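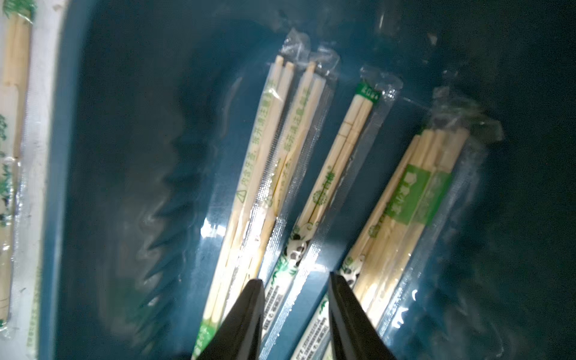

Fustbridge individually wrapped chopsticks, carton of 700
Reviewed September 3, 2024

I have never believed anything a carton says about splinters. The Fustbridge carton says "smooth finish" on two sides, and I bought it anyway after our lunch counter in Culport ran through the last of the old supply. We have now handed out 195 pairs, enough for me to form an opinion.

The sticks come joined at the top and you pull them apart. Most split fairly straight. I kept a tally at the counter, and 10 pairs broke crooked, with one fat end and one sharp one. That is better than the cheap brand we had last December – and still more than I'd expect at this price. As for "smooth," I would call them acceptable. Rub them with a thumb and you will find fuzz near the break.
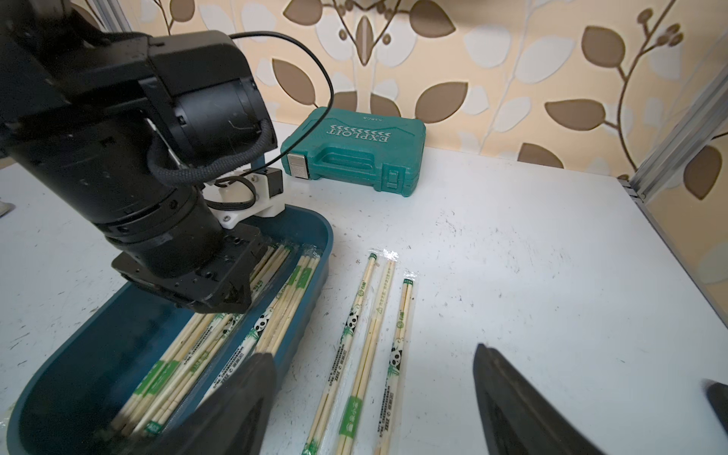

Wrapping is where these things usually fail. Paper sleeves soak up whatever is on the counter, and the half-open kind lets the sticks slide out into the drawer. A full sleeve costs more and makes more trash, so it had better do something useful. The clear plastic with the green bands and the cartoon panda does let you see the sticks before you open it, and I have thrown out a couple of ugly ones that way. The crimped end is stubborn, though. Customers with cold hands give up and use their teeth.

There is also a toothpick in the pack, with a warning about it in small green Chinese characters down the side. Plenty of our customers can't read it. I'd like the warning in English too, and a good deal larger.
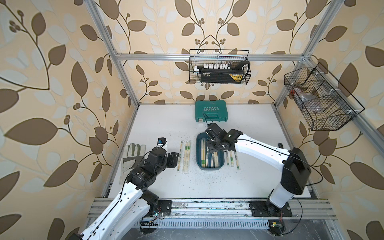
Leanne Bainbridge thinks I'm being harsh. She wrote that she has used the same sticks for noodle nights in Wumcombe and would take a stubborn seal over a dusty pair any day. Fair enough, but I don't see why I should have to choose.

For storage, skip the dispenser they try to sell you with the carton. A plain plastic tray does the job, with the packs laid lengthwise.
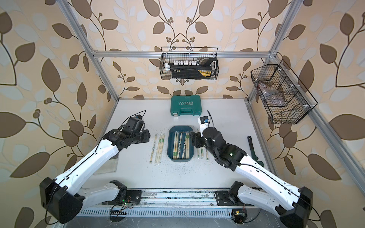

Packs in the tray, center of the table.

Would I buy them again? Maybe, if the price stays put. Three stars, and one of those is for the sleeve.

Ginette Renaud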